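Sveinbjörnsson Folding Display Plinth: a season with four of them

Review by Edileuza Godoy
September 2020

I have been showing other people's sculpture for long enough to have strong feelings about plinths, and I know how that sounds at a dinner party. Most visitors never look at them. They look at the little bronze or the heap of wax or whatever it may be, and the white box underneath might as well be part of the floor. But somebody has to carry that box up the stairs, and repaint it, and find a place to keep it until the next show, and in our space (one long room over a tile shop, with a closet at the back) that somebody has mostly been me.

So when Mirela Cavalcanti wrote to say she was bringing her ceramics to us for the spring, and that she wanted them all at chest height and well apart from one another, I looked at our sad old boxes with their gray corners and decided it was time to spend some money. I bought four of the Sveinbjörnsson folding plinths in the tall size. They cost me $193 each with shipping, a real sum for a room that charges no admission, and I have now used them for Mirela's show, a group show of small works on paper and objects, and a one-evening reading where one of them held the water pitcher.

What comes in the carton

Each plinth arrives flat, in a carton you can get under one arm if you have long arms. Mine are not so long, and I walked them up one at a time, resting on the landing. Inside you find the body, which is four panels joined along their edges so that they open out into a square tube, a shelf that drops in halfway down to keep everything square, a separate top, and a cloth bag with the corner catches. There is one sheet of instructions, all drawings and no words, and I liked it very much. I had the first one standing before my coffee was cold, and the second went faster.

The joined edges are a kind of stiff fabric hinge running the full height on the inside. From the outside all you see is a thin line at each corner. Under a strong spotlight that line does show. If you are the sort of person who fills and sands the corners of a box until it looks poured, you will see it every time you walk past, and you should know that before you order. Mirela saw it at once. She squinted at it for a while, turned the plinth so the worst corner faced the wall, and never mentioned it again.

Standing still

Now, the thing everyone asks me is whether they wobble. They wobble a little when empty. With the shelf dropped in and a weight on the shelf they stop, and for a long time I used whatever was in the closet, paint cans and a stack of unsold catalogs mostly. Later I bought proper sandbags from Staseo, the theater supply people, and I would tell you to do the same from the start. One bag per plinth was plenty for Mirela's pots, some of which are heavier than they look.

On the opening night a gentleman in a big overcoat turned around to greet a friend and caught the corner of the plinth with the tall blue jar on it. I was across the room holding a tray and I believe I stopped breathing. The plinth rocked, came back, and stood there. The jar had its dot of museum wax underneath, as every object should, and it did not shift. I have thought about that overcoat often, and it is the main reason I am writing something this kind. 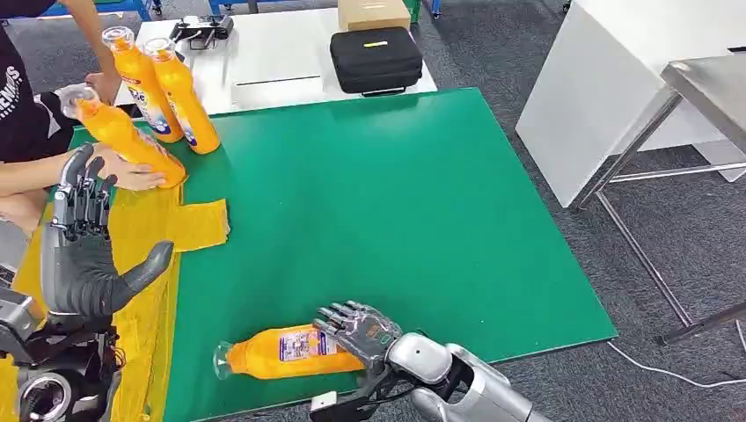 Painting and cleaning

The panels come in a matte white that is slightly warmer than the wall white most of us use. Next to our walls they looked faintly like cream, so I rolled a coat of our own paint over two of them and left the other two as they were, to compare. The painted ones match beautifully when they are up. But paint and folding are not good friends, and after the second show there was some cracking close to the hinge lines, nothing you would notice from the door, quite enough to need a touch-up. If I were starting again I would leave all four alone and let them be cream.

The factory finish wipes clean with a damp cloth. Shoe marks come off, fingerprints come off, and the red wine from the reading came off too, though I got to it quickly. Pencil is harder. Somebody at the group show leaned on one to write down a price, and the number 400 is still there if you catch the light right. I have grown rather fond of it.

The top

I wish I could be as warm about the top. It sits on four small pegs, and the fit is tight when the room is dry and very tight when it is not. In the damp weeks I had to coax it off with the flat of a palette knife, and one of my pegs has split. Sveinbjörnsson sent me a new set without charging, with a friendly note, and they took nearly three weeks to come. A little more slack in the holes would fix the whole business.

The top also has no way of taking a cover. If you show jewelry, or artists' books, or anything that people will pick up the moment your back is turned, you will want an acrylic case, and it will have to sit loose or be taped. The Flokero plinth, which a friend across town uses, has a groove cut for exactly this. It does not fold, though, and she keeps hers in her dining room between shows, with a fern on each.

How they compare

I borrowed two of the Flokeros for a weekend so I could be fair. They are handsomer, there is no getting around it. Clean corners, a dead flat top, and a solid feeling when you set something down. They are also a two-person lift on our stairs, and they would fill the closet completely. I also looked at the Skavach cardboard ones, which people use at art fairs and throw away afterward. They are light and cheap and I can see the sense in them for a weekend, but I would not put a jar on one.

For a place with a freight elevator and a storeroom, I would say buy the Flokeros and be happy. For the rest of us, with a closet and a staircase and a bad shoulder, the Sveinbjörnsson is the one I would buy again. All four of mine fold down and stand behind the vacuum cleaner, and I got my closet back — that alone was worth a good part of the price to me.

A few small things before I stop. Keep the cartons, because the corners of the panels bruise if you lean them bare against a brick wall. Order the shelf in the thicker version if it is offered. And write the height inside each one in marker when you unpack it, especially if you plan to mix sizes. I am thinking of adding two of the short ones next year for floor pieces, and Mirela has already asked whether she can borrow them first.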